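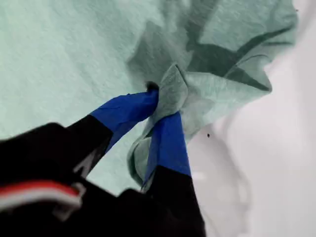 Gripper fingers on a cloth cell: how often do you re-tape?

Posted in Grippers and Tooling

I look after one folding cell with a two-finger gripper. The fingers are black, wrapped at the ends in blue tape, which is how I inherited them. New tape picks up a single layer of cloth nicely. After 200 picks or so the log starts filling up with misses, mostly on the thin knits, and I find the tape has crept back from the tip and made itself a little wrinkle to live in. I've tried raising the grip force. Now it misses harder. Is there a proper interval for this, or a better tape, or should I be ashamed of the tape in general?
- Reretetti

No shame, half the cells I've worked on are held together with it. But check the fingers before you blame the wrap. Take all the old tape off, wipe down with alcohol, let them dry, then close the gripper on a strip of paper and tug. If it slides out on one side, your tips aren't meeting square and no tape will fix that. Mine were out because one finger screw had backed off. I'd tightened the other one, naturally.

When you re-tape, start on the back of the finger and end on the back, so there's no edge on the gripping face for the cloth to peel up. One layer, pulled snug but not stretched. Stretched tape spends the rest of the day trying to go home. I change both fingers every 4 hours of running, even if one looks fine, and re-zero the closed position afterward - the extra thickness does matter. And put your grip force back where it was. On my cell 83 percent was plenty for towels and far too much for anything thinner.
- Grellel

just use sandpaper
- Nepia

Please don't use sandpaper on knits. I did, and got a very well-gripped pile of snags. Thin silicone pads worked for me, glued on and left overnight. They collect lint like it's their job, so wipe them at the start of each shift. I'm 7 weeks in on the first pair.
- Lullano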